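Kettunen Toy Library, shared support log
Ticket 51: Kosari brick set, bin and table sort
Status: open
Priority: low

Problem reported
Borrower says the Kosari mixed set won't pack back into its carton with the lid shut. Also reports bricks stuck together and a car in the set that isn't on the card.

Log, May

9:15 Carton opened at the front desk. Lid stands up at one corner. Card inside is the old one and still has the Siroven label on it.

9:40 Checked the shelf record. Set went out under the Zidurby branch and came back to us. Zidurby has the newer card. Asked them to send a copy.

10:20 Tried the lid with the blue bin left out. Closes flat. The bin is the problem, it has thick walls and was never meant to go in this carton.

11:05 Zidurby replied. Their card allows vehicles with the set, so the maroon one stays. The bin is listed separately as item 13.

11:30 Stuck bricks: red on white stacks are tight. Do not use a knife or teeth. Use the flat separator from drawer 3 and work from the short side. The lime green and brown pair on the long red brick can stay together for now.

1:10 Pieces laid out on the light wood table for sorting. Yellow construction vehicle to be kept in one piece. If the tracks come off, push them back on before it goes in the bin.
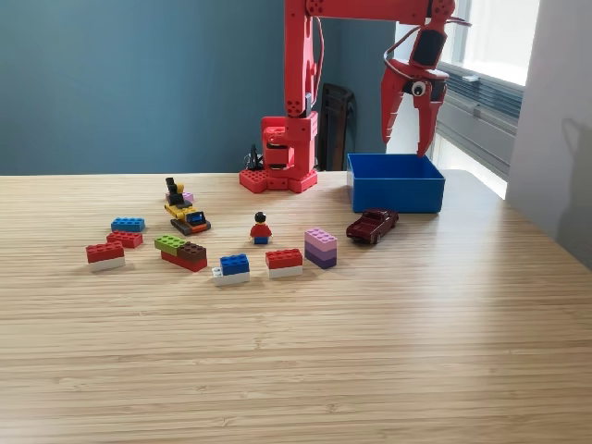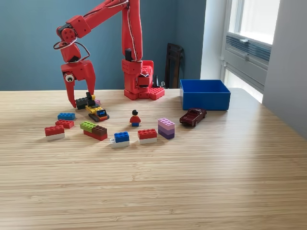
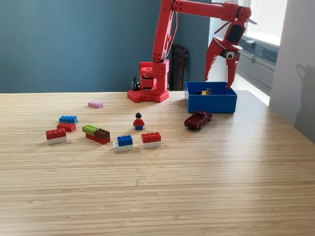
Attachments, ticket 51: Kosari bricks on the sorting table.

2:20 Still to do: print new card, take off Siroven label, move the set to a carton that fits the bin. Large cartons are on order under stock code 3000. Hold the set from loan until one arrives.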